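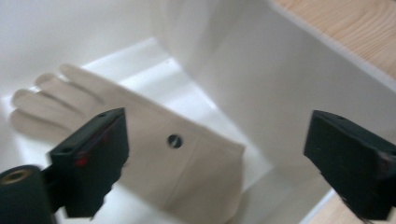

Figure 3. Beige fabric glove with a long cuff and a small round dark snap or button hole, lying in a white box.

4.2 Loan spells and the return to the parent club

We turn now to the part of the study that we enjoyed the most, and that took by far the longest to put together: what happens to young players when they come back from a spell on loan. As set out in Section 3, our sample covers 449 loan moves by players who were under 23 at the time of the move, and for 120 of these we were able to follow the player through the whole of the season after his return. Readers who have spent any time around a lower-league club will know how hard it can be to keep track of these young men once the local paper loses interest (and we are grateful to Godelieve Dierckx, who chased down a good many missing team sheets by telephone).

The first thing to say is that playing time on loan matters, though perhaps a little less than coaches tend to believe. Players who started most of their loan club's league games were more likely to be named in the parent club's squad the following season, but being named in a squad and getting onto the field are quite different things, and the link with minutes played was a good deal weaker. Marulanda and Kneath found much the same pattern among goalkeepers in their earlier work, and we were pleased, and a bit relieved, to see it hold up for outfield positions too.

Timing seems to tell us more. Players called back in the middle of the season, most often when a teammate was hurt, had a much better chance of playing 60 minutes or more in one of their first three games back than those who returned over the summer. We would be careful about reading too much into this. A club that calls a player back early usually has a hole to fill, and the hole may be doing most of the work. Still, several of the midfielders interviewed by Amber Ashworth talked warmly about coming home in February with their match fitness already there, and they felt that the manager looked at them differently as a result.

There is also the matter of the manager himself. When the manager who had sent a player out on loan was gone by the time he returned, the benefit of regular playing time all but vanished from our results. One winger told us he had sent clips of his best games to the old coach every week, and then had to introduce himself to the new one in the parking lot. We come back to changes of manager in Section 5, where the league level of the loan club is brought in as well.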